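Search this unit Go
We use cookies to remember your reading list. Accept | Manage

Unit 2: Can the machines do the chores yet?

Notes for the April session. Please read before class and bring a pen.

Short answer: a few of them, some of the time, if you set the room up first. The longer answer takes the rest of these notes.

Start with the word "can". When a company says its robot can fold a towel, ask which towel, how many tries, and who put the towel on the table. A dishwasher can wash dishes every night for years in a stranger's kitchen. That is the standard your parents would use, and I see no reason to lower it because the new machine has fingers.

Last year's class looked at a pitch from Skilano, a home-help start-up. The video ran for 19 minutes and had 18 cuts in it. Ask yourself what a plumber's video would look like with that many cuts.

Sorting small parts

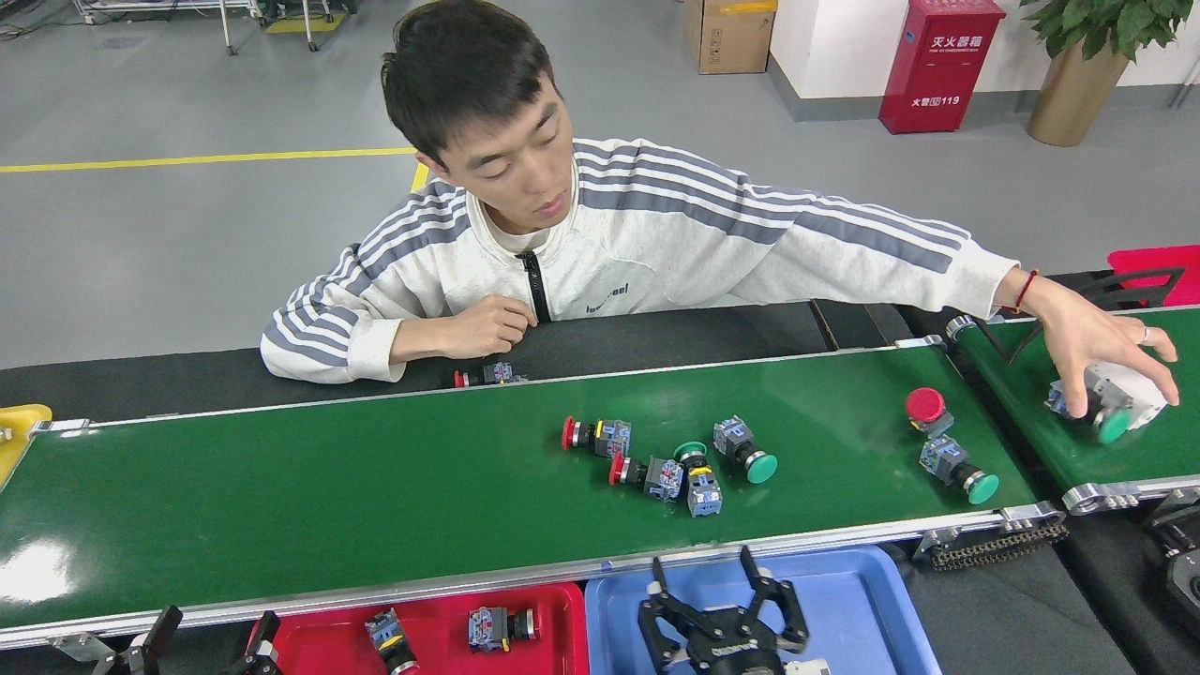 Sorting is the chore that ought to fall first. The parts are hard, they don't crease or spill, and the bins stay where you put them. Now try writing down the rules for it. Push-button switches on a green belt sound easy until they land the way loose parts land: one red cap facing up, another lying on its side, a flat green one standing with its body toward the near edge. A two-finger gripper has to come at each of those from a different angle, and the young man leaning over the belt simply reaches out and takes hold of one. You have been doing that since before you could talk. Colour is the easy half of the job. A cheap camera has been able to tell red from green for decades, and a good deal of what gets sold as "understanding" is that and little more.

Then there is the question of what counts as finished. At Fondoten, our made-up-on-paper factory for the costing exercise, a part in the wrong bin costs more than a part left on the belt, so a slow machine that stops when unsure may beat a quick one that guesses. Sellers like to quote speed. Ask for the error rate, and ask what happens to the errors – somebody's labour is usually hiding in there.
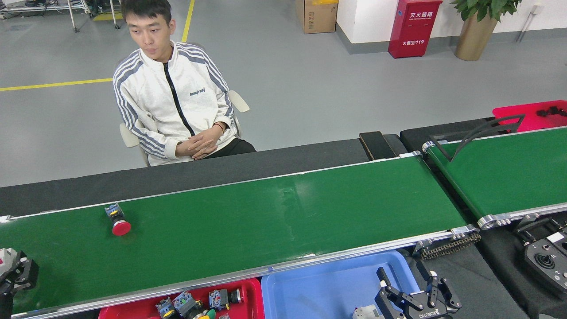
Ask as well how much minding the machine needs. If a worker has to stay beside it all shift, you haven't saved a wage, you've changed a job into a duller one. Minding is work and belongs in the sums.

Homes are worse

A shop floor can be tidied to suit the machine. You can paint lines, bolt down rails and ban the cat. Few people will do that to their kitchen. I'm willing to be shown wrong on this, but I'd want to see it in a house with a toddler in it.

For class

Read the Kodus and Srisuk brochures in the unit folder. Mark every claim that names a number of tries, then every claim that doesn't. Choose 2 chores you did this week and write the steps out in full, including the ones you did without looking. Half a page each is plenty.

Spelling of "labour" in the folder is inconsistent – ignore it.

Back to top | Contact the unit office | Copyright, course staff. For enrolled students only.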